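Lista de revisión del banco de tareas, pasillo de la compra
Turno de tarde, julio. Revisa: Ruby-Lee Ormsby. Copia para Isamu Koyama y Thijs De Haan.

Antes de empezar: las casillas van con OK, PENDIENTE o NO, y luego me enrollo, que ya me conocéis. Isamu me pidió "comentarios breves" en la última y no me salieron (¡lo intenté!).

1. Parada de emergencia, botón de la pared: OK
Suena, corta y rearma. Sigue duro de girar. Lo probé con la izquierda y casi me dejo la muñeca.

2. Parada de emergencia, mando inalámbrico: PENDIENTE
Funciona desde la puerta pero no desde la mesa de Kaede Ueda, y resulta que es justo donde lo dejamos siempre. Pilas nuevas y lo repito.

3. Marcas de la zona de trabajo: OK
La cinta de la esquina del fondo se está levantando. Aguanta, pero yo la cambiaría antes de que alguien se lleve el tropezón.

4. Límite de velocidad con personas cerca: OK
Al 40 % como manda la ficha. Kenta Okabe quiere subirlo para las demos de Altell y ya le he dicho que me lo pida por escrito, con cariño.

5. Cableado y canaletas: OK
Nada que contar, por una vez.

6. Dedos y puntas de agarre, desgaste: OK
Pasé el dedo por todas y no noto cortes ni bordes. La próxima toca en 9 semanas.

7. Tarea "doblar toallas": NO
Entiendo que no es un punto de seguridad, pero Thijs insiste en que apunte si la máquina ya sirve para algo, así que allá voy: toallas, no. Las dobla, sí, y luego tardas más en arreglarlas que en doblarlas tú. Mi madre la despediría el primer día.

8. Tarea "reponer estante bajo": PENDIENTE
Mejor de lo que esperaba. De 97 intentos del registro de Minami, solo me preocupan los que acaban con el producto de cara a la pared, porque en una tienda de verdad alguien tiene que volver detrás a girarlo. ¿Eso cuenta como tarea hecha? Yo digo que no, Kaede dice que sí, y así llevamos desde la comida.

9. Tarea "vaciar lavavajillas": sin revisar
El lavavajillas está en Skorkstead. Cuando vuelva, lo miro.

10. Ruido: OK
Unos 39 minutos seguidos en marcha y pude hablar por teléfono al lado sin gritar. Bueno, sin gritar más que de costumbre.

11. Botiquín y extintor: OK
Faltaban tiritas, ya hay. Son de dinosaurios, es lo que quedaba en la farmacia.

12. Tarea "llevar la cesta": PENDIENTE
La de la pregunta del millón. Cuando me preguntan en Provura si las máquinas pueden hacer ya los recados de la casa o de la tienda, casi siempre pienso en cosas así de tontas, que un niño hace sin mirar. Coger por las asas me parece lo más asequible de toda la lista, y hasta lo apuntaría para una tienda pequeña. Lo que me frena es el peso: con la cesta gris vacía, los dedos negros agarrando por debajo de las asas, no me puedo pronunciar sobre lo que pasará con dos cartones de leche y una sandía dando tumbos. También quiero ver la prueba con las asas levantadas además de plegadas una sobre otra contra el borde, que es como las tenemos aquí. Pido, pues, carga progresiva, zapatos cerrados para todo el que ande cerca y que Kenta no meta huevos hasta que yo lo diga. Firmo con el punto abierto y lo repaso con Thijs a las cinco.

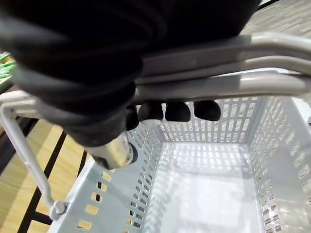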